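Plush Produce and a Basket Problem

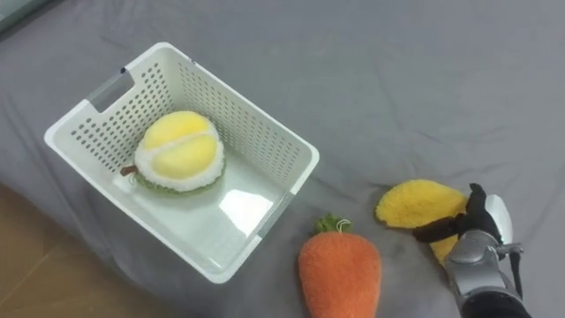
The durian in its new home, with a carrot still waiting outside.

I finally gave in and bought a white plastic basket for the plush food, after weeks of finding a carrot behind every cushion we own (how do they travel so far?!). The durian went in first. It's my favorite of the whole bunch, all fuzzy yellow fruit and fluffy white rim, and it has a silly little brown stem that I keep wanting to pick it up by. Please don't do that with yours, stems come loose.

I like a basket with holes in the walls for soft toys, and a handle slot so it can be dragged out from under the bed at playtime. Mine came from Porkico and cost less than lunch. If you have plush fruit or veggies your kids have outgrown, I'm collecting for the June toy swap and I'd love some company for that carrot!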